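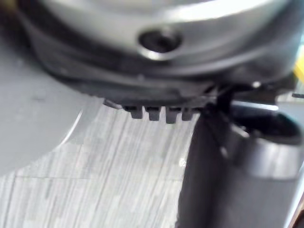 I've had the Adamczyk teaching kit for almost 11 weeks now, and I'm mostly happy with it! You put on the gloves, you move, and the arms copy you while everything gets saved as a demo. The wrist view is the part I grumble about - a big silver-gray housing fills the top of it, there's a row of little black teeth hanging down in the middle, and what you get to work with is a strip of pale floor. I learned to steer by the head view instead. Thumbs took me ages (Halina Stępień got them in one afternoon, grr). 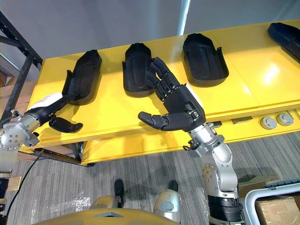

Both hands up at the yellow table, four black trays in a row.

We saved 143 demos and I tossed 51 of them, nearly all from my first few days. Lag is fine, the gloves get sweaty, and the manual from Clurutska badly needs an index. Recalibrating every morning is a pain too - just do it before coffee. Four stars from me, and I'd buy it again, but I'd ask for the longer glove cable.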